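Sep 12, 2022 — small sitting room, furniture refresh

Back on the Zavura job after a longer break than I meant to take. Most of August went to the Ramasamy chairs, and I kept walking past this room telling myself I'd get to it next week. Well, I got to it!

Started with the sofa. Wiped the whole thing down with a barely damp cloth, then worked conditioner into the seams with the old soft brush (the one with the chewed handle, please don't throw it out). The tufting takes forever, and I went through almost 19 cotton pads, so whoever orders next, we need more. I like that dark green more every time I sit near it. I'd leave the color alone completely and only feed the leather.

Then the table. I went over the top with 1,000 grit, used very lightly, and followed with 2,000. Most of the dullness lifted, but I'm not happy yet. There are still smudges, and the darker streak toward the right is stubborn. I tried the Notby cleaner on it 3 times and then stopped before I made things worse — it may be down in the finish itself, in which case I'd sooner live with it than sand through. 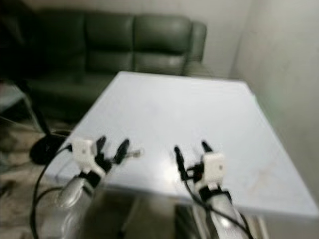 *White table and green sofa, streak still showing toward the right of the top.*

Next: try a little paste wax on the underside first, leave it overnight, and only then touch the streak. Also felt pads for the table legs, and ask about a lamp for the dark end of the sofa.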